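Gripper checks now a daily job at Irkstead workshop

05/10/2025

The Irkstead workshop has changed the way it looks after its pair of hand-held grippers. Until January the fingers were checked when a fault showed up. They are now checked before every session, with the jaws open over a bare stretch of table.
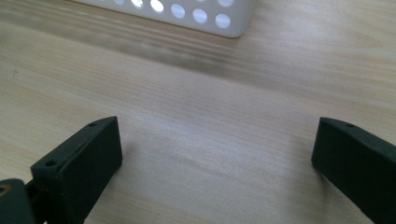

What is checked

Yaqin Song, who wrote the new routine, said it takes 20 minutes for both tools. The operator looks at the screw holes on top of the fingers, wipes the inner faces and runs the jaws open and shut. The cables are followed by hand from gripper to plug. A tool that sticks goes back to Claeys, the firm that services them.

The last part is a grip test at the table, with a small glass held in one gripper while the other stays open.

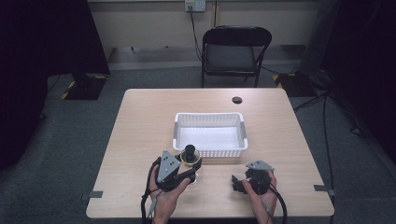

How often are the fingers replaced?
Each pair is changed after 2000 grips, or sooner if a finger has cracked.

Song said the workshop logged 69 faults last year, most of them down to screws working loose. Spare fingers come from Drerner in sets of two and are fitted on site. After fitting, the jaws are opened again and the gap between the fingers is measured.

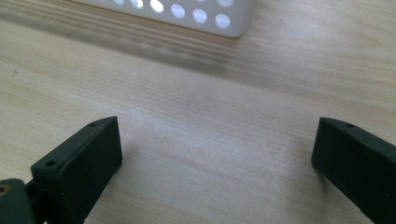
Next steps

The Wastum site will take up the same routine in January.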